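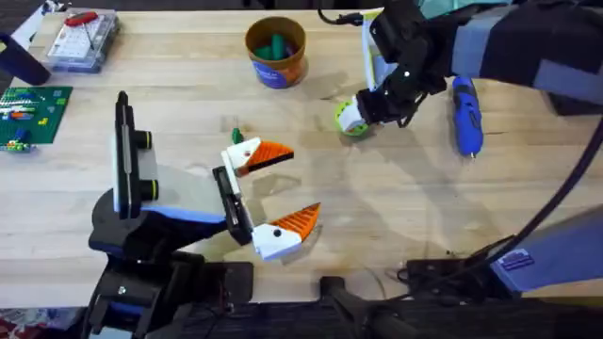 Reading time: 5 minutes

Hudec Building: General Safety Inspection
Checklist and Inspector Comments
Form 697
Date of inspection: Monday, January 7, 2019
Areas covered: Ground floor, upper floor, Zeleck Hall, loading area
Prepared by: Facilities Office, Cleto Center

Ratings used on this form are Satisfactory (S), Needs Attention (NA), Unsatisfactory (U) and Not Inspected (NI). Any item rated U is to be corrected or taken out of use within 24 hours. Items rated NA are to be corrected before the follow-up inspection in May.

Section 1. Exits and Corridors

1.1 Exit doors open fully and without a key from the inside. S
Comment: All exit doors were opened and closed. The east stair door closes slowly but latches.

1.2 Exit signs are lit and can be read from the corridor. NA
Comment: The sign at the north end of the upper floor is dim on one side. The sign outside the mail room is partly hidden by a hanging notice board. Move the board, not the sign.

1.3 Corridors are clear of storage. U
Comment: Folded chairs and a display panel were stored against the wall outside Zeleck Hall. The tenant was informed during the visit and the chairs were moved. The panel was still in place when the inspection ended. This item was also marked at the previous inspection.

1.4 Stair treads and handrails are secure. S
Comment: The handrail bracket on the lower landing has been replaced and is firm.

1.5 Emergency lighting works when tested. S
Comment: Tested on both floors. The unit in the upper restroom corridor came on after a short delay. It should be watched.

Section 2. Fire Equipment

2.1 Extinguishers are mounted, charged and tagged. NA
Comment: The extinguisher by the loading door was standing on the floor. Its bracket is bent. All other units were on their brackets with the gauge in range.

2.2 Alarm pull stations are not blocked. S

2.3 Alarm panel shows no fault. S
Comment: The panel was serviced by Trokix in the fall. The service sheet is kept inside the panel door, where the previous form asked for it to be kept.

2.4 Fire doors are not propped open. U
Comment: The door between the kitchen and the main corridor was held open with a wooden wedge. The wedge was removed. If the door must stay open during deliveries, the tenant may request a hold-open device that releases when the alarm sounds. Wedges are not permitted at any time.

2.5 Evacuation plans are posted and current. NA
Comment: The ground floor plan still shows the old reception desk. The routes are correct, but the drawing should be replaced.

Section 3. Workrooms and Furniture

3.1 Tables and benches are stable under hand pressure. S
Comment: Tables in the upper floor workroom did not rock. Check the leg bolts again in May, as the building is dry in winter and wooden joints tend to loosen.

3.2 Table surfaces are free of splinters and raised edges. S
Comment: No splinters were found by touch. Users are reminded to place a mat under hot items and to wipe up spills at once.

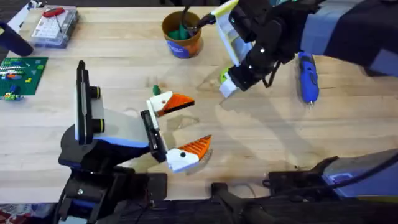 Item 3.2. Light wood tabletop, visible grain.

3.3 Chairs are in sound condition. NA
Comment: One chair in the reading room has a cracked back rest and has been tagged. Tagged furniture is not to be returned to use by tenants, even after a repair, until the Facilities Office has removed the tag.

3.4 Shelving is fixed to the wall and within its load limit. S
Comment: The load limit of the storage room shelving is 200 pounds per bay, and the label is now posted. Heavy boxes should be kept on the lower shelves.

3.5 Finish on wooden surfaces is in fair condition. NA
Comment: Ordinary wear. Marks in the finish are not a safety concern by themselves, but bare wood takes up moisture and is hard to clean. Refinishing may be added to the spring work list. Tenants should not sand or oil the tables themselves — the products used must be approved, and oily rags need a closed metal container.
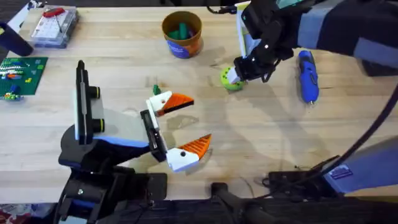
Item 3.5. Tabletop with a few scuffs and a darker mark in the middle.

Section 4. Electrical

4.1 Cords and plugs are undamaged. S
Comment: A floor lamp with a taped cord was found in the reading room and taken out of service. No other damage was seen.

4.2 Extension cords are not used in place of permanent wiring. U
Comment: The refrigerator in the upper kitchen is fed by an extension cord that passes behind the sink. It must be moved to the wall outlet. The tenant agreed to do so the same day.

4.3 Electrical panels are closed, labeled and accessible. S
Comment: Two circuits on the upper panel are labeled in pencil. Printed labels have been ordered.

4.4 Space heaters. NI
Comment: The manager's office was locked and could not be entered. To be inspected at the next visit.

Section 5. Zeleck Hall

5.1 Maximum occupancy is posted at the entrance. S
Comment: The posted limit is 200 persons. Event organizers have asked whether this includes staff and performers. It does.

5.2 Seating rows leave the aisles clear. S
Comment: Chairs were set for a meeting. The center aisle was open from the stage to the rear doors.

5.3 Stage steps and edge are marked. NA
Comment: The white tape on the second step has worn through. Replace with tape that has a rough surface.

5.4 Curtains carry a flame-retardant tag. S

Section 6. Loading Area and Grounds

6.1 Walkways are free of ice and standing water. S
Comment: Sand had been spread before the visit. The downspout by the loading door drains across the walk and will cause ice in colder weather. An extension is needed.

6.2 Outdoor lighting works. NA
Comment: The fixture above the trash enclosure was out.

6.3 Trash containers are closed and away from the building wall. S

Follow-up

Tenants with items rated U are to confirm the correction in writing to the Facilities Office. A copy of this form is to be kept in the building log at the reception desk until the May inspection has been completed.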